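On sorting bricks, and whether it's worth a Saturday's worth of anyone's life

I bought a second-hand lot of toy bricks in January. The ad said 2,402 pieces. I have my doubts, and I say that as a person who had to tip them out of three supermarket bags and a pillowcase, but I was never going to count them and I suspect the seller knew that. They came to $154 with the pillowcase thrown in, from a garage in Elthorpe that smelled of two-stroke.

Before I'd even got them home I had started reading about what you're meant to do with them. Big mistake. There is a whole world of advice on toy bricks and most of it seems to come from people who like storage more than they like bricks. Sort by colour. Never sort by colour. Sort by part, then by colour within part. Buy the Gallovwood drawer tower with the see-through fronts. Don't buy the tower, buy the trays. Wash everything first in a mesh bag. Never wash anything in a mesh bag.

I don't believe most of this. I particularly don't believe the bits that end with a link to a drawer tower.

So this is a grumble, mostly, with a few notes on what we ended up doing. If you are a sorter and it makes you happy then good on you, I'm not coming for your drawers.

The small lot on the table

My first suspicion was that 2,402 of anything is too many to think about. You put a mountain of bricks in front of a child (or me) and what happens is a lot of raking. Raking is noisy and it feels like doing something, and at the end of half an hour you have a bare patch in the middle and a wall of rubble round the edges, and possibly a car with three wheels.

What I wanted to know was whether you get more building out of fewer bricks. Lots of people claim this. They tend to claim it in the same breath as claiming that screens are bad and linen is good, so I was wary. But it's cheap to test. You take a few out and put the rest away.

The chunky ones are best for this. I mean the short fat ones with one, two or three studs on top, in proper colours, where you can see from across the room what you've got. Put them on something plain. Ours go on a brown mat on the white table, and I'll admit the brown was a choice I made with my eyebrows up, as I'd read that a neutral surface is "calming" and I don't hold with surfaces being calming. What it does do is show up the yellow.

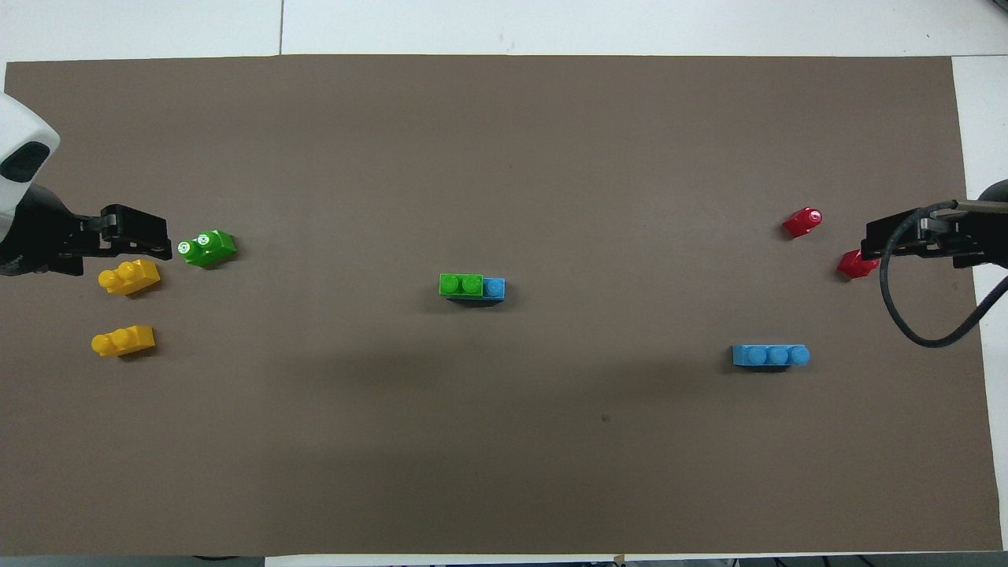

The case against sorting by colour

Colour sorting looks marvellous. I'll give it that. Every article about brick storage has a rainbow of tubs at the top, and you look at it and feel that your life could be like that too.

Then you try to find a one-stud red in a tub of reds. Every brick in there is red. Your eye has nothing to grab hold of. You're looking for a small red thing in a pile of medium red things, and the small ones sink, so it's always at the bottom. A one-stud red in a mixed pile jumps out at you. I can't prove it with numbers and I'm not going to try, but anyone who has done both knows what I mean.

Sorting by shape makes more sense on paper. All the long ones together, all the little cubes together, all the odd stepped ones in with the other odd stepped ones. The trouble is the word "odd". Once you've done the obvious shapes you are left with a heap of things that each need their own box, and then you're shopping for boxes again. There's a firm called Kiani that does an insert with dividers you can move. I borrowed one off my sister. The dividers move, all right. They move when you pick it up.

By the end of the first week I had a tub of long ones, a tub of cubes, and a tub labelled OTHER which was bigger than both of them put together and then some. A system where most of the stuff is in OTHER isn't a system. I put the lot back in the pillowcase.

What about washing them?

You'll be told you have to. I washed one bag's worth in the laundry sink with dish soap and a nailbrush, and they came out clean and then took two days to dry because water sits up inside the hollow part underneath. You shake a brick and it spits at you. The bag I didn't wash got a wipe with a damp cloth. I've mixed them up since and can't tell which is which. Draw your own conclusions, but mine is that unless something has been growing on them, a cloth will do.

The mesh bag in the machine I didn't try. Somebody online swore by it and somebody else had photos of a scratched drum. I don't trust either of them.

Stacking, and the stuff people say about it

This is the part where I was most ready to roll my eyes. There are claims for what stacking bricks does for you that would embarrass a vitamin salesman. Maths. Patience. Spatial something. Resilience, even, which seems to mean having your tower knocked over by your cousin.

I don't know about any of that. I do know that putting one brick on another is harder than it looks when you slow down and pay attention to it. The bottom one wants to skate about on a smooth surface. You need to steady it with one hand while the other lines up the top one, and if you come in at a bit of an angle the studs catch on one side only and you've got a brick that looks joined and isn't. Adults do this all the time without noticing, because we have strong thumbs and just mash it. Small kids don't have the thumbs, so they have to get the line-up right. If there's anything in the grand claims it's probably in there somewhere, and it has nothing to do with what tub the bricks came out of.

The mat helps a bit. On a bare tabletop a brick slides away from you. I had a rubber-backed thing from Werner for a while, which gripped beautifully and also gripped every crumb in the house, and it had a smell I never got used to. Plain brown has been less trouble.

A few things I've noticed with the small lot:

Lay them out with gaps between. If they're touching, people treat them as a pile and start raking.

Don't put them all stud side up. It looks tidy, and it does half the job for the builder. Let them fall how they fall, some on their sides.

Have a couple of the same thing. A pair of little reds or a pair of yellows gets used. A single weird piece gets picked up, turned over and put down again.

Start with one join already made, say a green sitting on a blue. I thought this was cheating and it may be, but an empty start makes people freeze, and nobody in this house has ever left two joined bricks alone.

And leave it there. Don't "extend the play". If someone puts four bricks together and wanders off for a biscuit, they've finished.
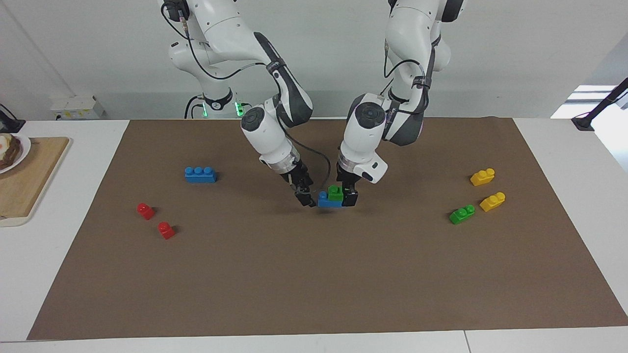
Farzad Salehi: I read your last grumble on this and I think you're being unfair to sorters. We had everything loose in a toy box for years and my two hardly touched it. I spent a long weekend putting it into trays by shape and they've built nearly every afternoon since. You can say it's the novelty, but it's been months now. Also if you only put a few bricks out you never get anything bigger than a duck. My son wants to build a harbour. You can't build a harbour out of what you've got on that mat.

Fair enough on the harbour. I hadn't thought about harbours. If you have a child with a plan, a real one with cranes in it, then yes, you need the bulk, and you probably need to be able to find things in it. I'd only say that a kid who wants to build a harbour was always going to build a harbour, and would have done it out of the toy box with a bit of swearing.

On the trays I'm less convinced. You got the bricks out of a deep box and into shallow trays, and you also sorted them, and both happened on the same weekend. How do you know which one did it? My guess is the shallow part. A deep box is a horrible thing to build from, whatever order it's in, and mine was a pillowcase, so I'm not in a position to be smug. If you ever feel like mixing one tray up and seeing whether anyone complains, I'd love to hear how you go. I'd do it myself but I've no trays.

As for never getting past a duck, I've seen some very good ducks.

Where the rest of them live

In an underbed box with a lid, mixed. I gave the pillowcase a wash and it's back to being a pillowcase. When the small lot gets stale I swap a handful out, without looking too hard at what I'm grabbing, and whatever comes up goes on the table. Twice now it's been mostly wheels. That was a quiet couple of days.

I still get ads for the drawer tower. It's on special again, apparently, and it now comes with labels, and one of the labels says OTHER.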